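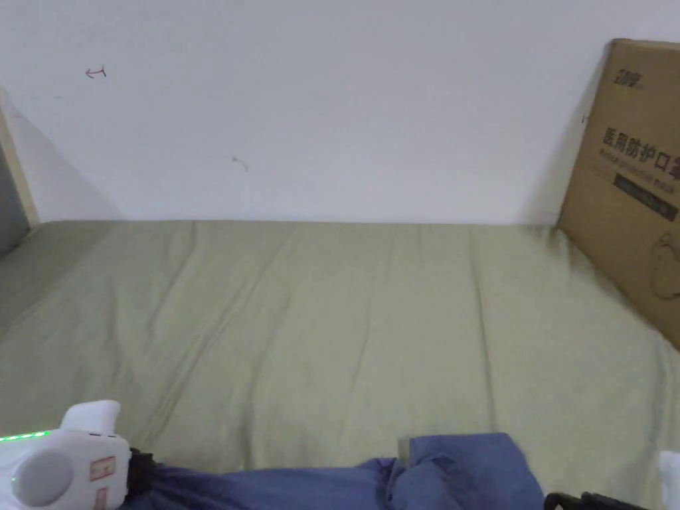
Page last changed: June, 21:40

Bedroom done apart from the skirting. Moved the bed against the white wall and put the green fitted sheet on. The pen marks on the wall stay until I paint, which will be after the ventilation question is settled, so not soon.

Main business of the day was the humidity log. I have two loggers, both Fikeck, bought together. One is in the bedroom at mattress height and the other is in the hallway on top of the meter cupboard. They sample every ten minutes and hold 512 readings before the oldest is overwritten. That gives a little over three and a half days. I had assumed a week, which explains why the first set of data I pulled last month started in the middle of a night I thought was already saved. New routine is to download every third evening, after dinner, and clear the memory by hand. The automatic clear does not ask for confirmation and I do not trust it.

Pulled both tonight. The hallway is dull, as a hallway should be. It drifts up a little when somebody cooks and comes down within the hour. The bedroom has a clear pattern. It climbs from the time I shut the door at night, flattens before dawn, and falls sharply when the window is opened. With the door left open by a hand's width the climb is much shallower. I only have one night of door-open data so I am not going to write down a figure for the difference yet.

Calibration check before I believe any of it. Salt method: table salt in a bottle cap, enough water to make a wet paste with no free liquid on top, cap and logger together in a sealed bag, leave until the reading stops moving. It should settle at 75 percent. I did the hallway unit over last night and it settled at 73. The bedroom unit is in the bag now, on the kitchen shelf away from the oven. If it lands at 73 as well I will add two to everything and stop thinking about it. If it lands somewhere else I will have to correct the two files separately, and the spreadsheet is not laid out for that.

Note on the bag: the freezer kind with the slider does not seal at the corner. Use the press kind.

The extractor. The Grutby in the bathroom runs, makes the right noise, and will hold a sheet of toilet paper against the grille, so it is moving some air. I measured the gap under the bathroom door with a stack of cards and got 4 mm. That is too small for the fan to draw properly with the door shut. The old door had a larger gap, and I think the new floor took it away. Options are to plane the bottom of the door or fit a vent in it. Planing is cheaper and I own a plane. The door is hollow, though, and the solid strip at the bottom may only be 25 mm deep. I can take 6 mm off without trouble. Will take it off the hinges in the morning while there is daylight in the yard.

The run-on timer on the fan is set with a small dial behind the cover. It has no scale, only a minus and a plus at the ends. With the dial in the middle the fan ran for 11 minutes after the light went off. Turned it most of the way toward plus and it ran for 19. Left it there.

Ánh Giáp came by at four to return the moisture meter and to look at the outside wall. She has been in the trade much longer than I have been a householder and does not talk while she is looking. Her view is that the pointing is sound down to the level of the drain cover and poor below that, and that the soil in the side bed has been raised over the years until it sits nearly level with the damp course. She wants it dug back by two bricks before anyone spends money. She also thinks the gutter joint above the kitchen has been weeping, going by the green streak. I had taken the streak for old paint. I rubbed it afterward with a wet rag and it came off on the rag.

Took pin readings along the inside of the same wall once the meter was back. Every 50 cm, at ankle height and again at waist height. The ankle readings rise toward the side bed, and the waist readings do not. That agrees with her. The numbers are in the notebook under the floor plan. They are relative only, as the meter is set up for timber and the wall is plaster.

Cù was shut in the yard during all this and dug a start on the trench without being asked, in the wrong place, under the fig. Filled it in. She needs the flea tablet again before the end of the month.

Stelow rang at half past five about the window trickle vents. They have the white in stock and the brown would be an order. The quote is 38 each, fittings included, delivery not. I need one for the bedroom and one for the back room. I asked whether the slot has to be cut through the frame or only the sash, and the man did not know and is going to find out. I will not order until he does. If it is the frame I am not doing it myself.

Supper was the rest of the lentils. The lid was left off the pan to see what it did to the hallway log, so tomorrow's file should have a bump in it at ten past seven.

To do next:
Bedroom logger out of the bag, note the reading, put it back at mattress height.
Door off, plane 6 mm, seal the raw edge before rehanging. There is half a can of varnish in the shed if it has not skinned over.
Borrow a long ladder for the gutter joint. Mine stops short of it.
Soil at the side bed, first half only, and see where it can go.
Second night with the bedroom door open a hand's width.

Window shut at 21:35, bedroom door open. Hallway logger cleared and restarted at the same time.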